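Setting Up Your Bendberg Oven, Section 3: First Bake

By Rendance Product Support
2024-04-27
14 shares | 3 comments

The box says "perfect cookies from the first tray." We'd treat that as advertising. Most ovens need a few trays before you know where they run hot, and this one is no exception.

1. Take out the racks and wipe the inside with a damp cloth.
2. Run the oven empty on high until the smell is gone. The quick-start card promises a short wait — don't count on it.
3. Let it cool with the door open, then put one rack back in the middle slot.
4. Bake a single tray of plain butter cookies. Skip the filled or iced kinds for now.

Note: The "Bakery" button claims to copy a factory line. A line turning out 1,000 cookies an hour doesn't work like a kitchen oven, and we have seen no proof that the button beats ordinary bake.

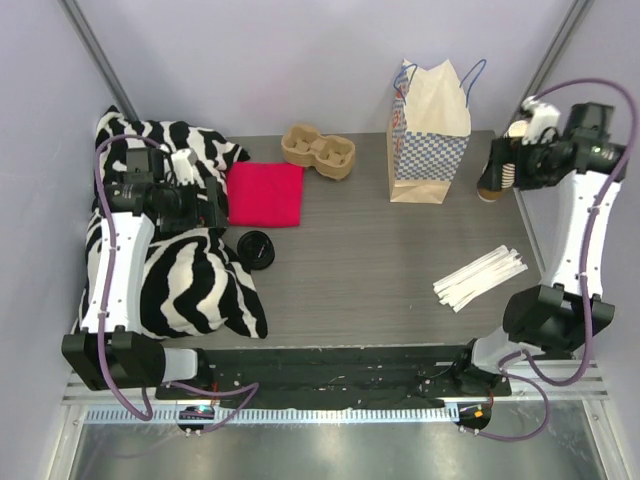 Dough matters more than the settings. The Judomstead recipe booklet tells you to chill it for as long as you like, but very cold dough spreads less and can fool you into thinking the oven runs cool. Roll out a small batch and bake it the same day. If you're giving some away, a molded-pulp cup carrier like the one in the photo, with its two round holders, can take two short stacks once you line it with paper. Let the cookies cool fully first.

5. Check the color of the cookies at the back against those at the front. If the back ones are darker, turn the tray halfway through next time.
6. Change one setting at a time and write it down.

Caution: The door glass gets hot, whatever the "cool touch" sticker suggests. Use dry oven mitts.

Related
Section 4: Cleaning the Door Seal
Zoëga Tray Sizes and What Fits
February Update: Timer Faults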